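Eltach tabletop tidying arm: a season with it at our place

Rating: 8 out of 10, with a few grumbles

I've wanted a machine that clears the table since I was a kid, so when Tamsin Rakena offered me her Eltach arm while she was overseas, I said yes before she'd finished the sentence. It clamps to the edge of a table, you give it a tub or a tray to fill, and off it goes. I had it from July until the end of winter, and I'm going to miss it!

Hard things with a bit of shape to them are where it shines. Cups, bottles, lunch containers, tubes of cream: it lined up, closed gently and carried them over to the tray with hardly a wobble. I ran 70 pickups of hard items one evening (yes, I kept a tally, and yes, my tea went cold) and it got 60 of them on the first go. A year ago I'd tried a Mumholm arm at a friend's, and it couldn't manage a mug.
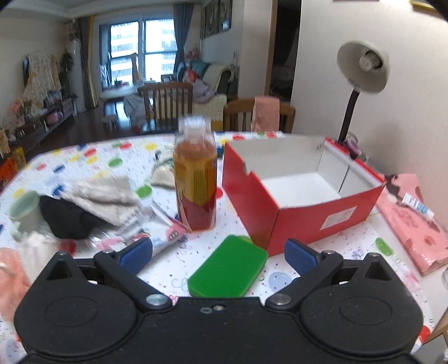 Soft stuff is another matter. Cloths come up by one corner and drag half the table along with them. Plastic bags are worse, as the fingers close on a fold of nothing and the arm sails off looking very pleased with itself. Flat packets it mostly shoves about until they reach the edge. Clear glasses I moved myself after the first scare.

It's slow, too. A table I'd clear in a minute or two took it 13 minutes, and that was a good run. But I was hanging out the washing at the time, so who cares? The motor is quiet enough to talk over, and the stop button is big and easy to reach.

Setup was the one real headache. The Natutum app wanted the table mapped again every time we shifted it, even by a hand's width, and the colour settings kept forgetting themselves.

Would I buy one? For a workshop bench with the same parts on it every day, I'd order it tomorrow. For a family table I'd wait for the next set of fingers, and I'll be first in line when they come out.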